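Fatosura 2 review: a planner I've ended up liking, with some grumbling

By Bukola Adebisi

I put off trying Fatosura for ages. The first version had a setup guide that read like a tax form, and our old planner worked well enough if you didn't ask it to do anything new. Then version 2 came out in October, our old planner fell over on a handoff between two hands, and I figured okay, fine, let's see.

Quick background for anyone new: Fatosura is motion planning and task software for robots with two arms. You give it the joint model, your camera feed and a list of things to do, and it works out who grabs what and how the arms get there without smacking into each other (or the furniture). It comes from a small outfit called Nwankwo, and they do answer their email, which I can't say for everyone in this business.

My test job is picking up long black molded trays from a yellow shelf and getting them over to a gray tote. Sounds easy! But they're shiny inside, they have those little tabs on the sides, and depth cameras hate them. I ran the whole thing at our shop in Trurkthorpe with the default settings first, because I'm lazy and because most people will do the same.
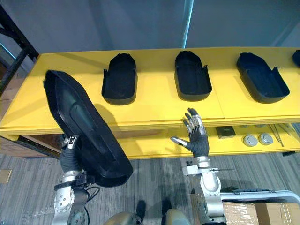
The grasp suggestions are the best part of the upgrade. The old version wanted a clean mesh of every object and sulked if you gave it a rough one. Now you can draw a line along a rim in the viewer, tell it "anywhere on here," and it'll come up with candidates you can sort by reach, by wrist angle or by how much room is left for the other hand. I had a usable list before my coffee got cold. You can also lock a candidate you like so it stops getting reshuffled every time you nudge the camera pose, and I wish I'd found that button on day one (it's under the right-click menu, why?).

Perception is more of a mixed bag. On glossy black plastic the point cloud has holes you could drive a truck through, and Fatosura fills them with a guess. Usually the guess is sensible. Sometimes it invents a bump and then plans a big swoopy path over the bump, and you sit there watching an arm politely avoid nothing at all. Turning the fill setting down helped a lot, and so did raising the point limit per cluster to 500. The manual doesn't mention either of these. I got both from Tromstead, the user forum, where there's a long thread full of people complaining about shiny parts.

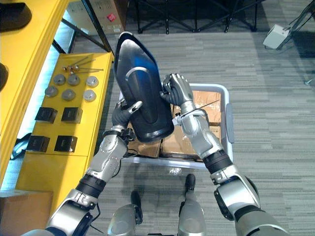

Two-hand holds get their own mode now, called paired grip. Once both hands are on something, the planner treats the arms and the part as one closed loop and only moves them together. Before this I was writing my own sync code, and it was awful, so I'm pretty happy to delete it. Paths come out smoother too. My one real gripe is the replan time. If the tote shifts even a little, it throws away the full path and starts over, when all it needed was a new last bit. There's a "keep prefix" checkbox that's supposed to handle this and I couldn't see any difference with it on or off.

The log viewer, though, I love. You can scrub back through a run and see the joint targets, the camera view and the reason each candidate got rejected, all on the same timeline. It keeps the last 100 plans unless you tell it otherwise.

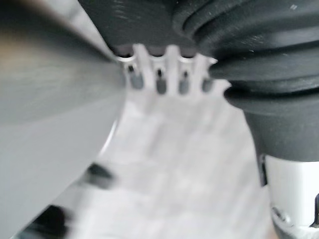

Can you use it with wrist cameras, or only a head camera?

Both are supported, and you can mix them in the same job. Each camera needs its own calibration file, and you'll want to mask out the parts of the gripper that are always in view or the collision checker will think there's an obstacle parked right at your fingertips. The mask tool is a plain paintbrush, and it saves with the calibration.

I'm keeping it. If all your work is one arm and boxy parts, stick with whatever you've got and wait for the replan fix. Anyone fighting with two hands and awkward plastic should grab the trial, turn the fill setting down right away and go read that Tromstead thread.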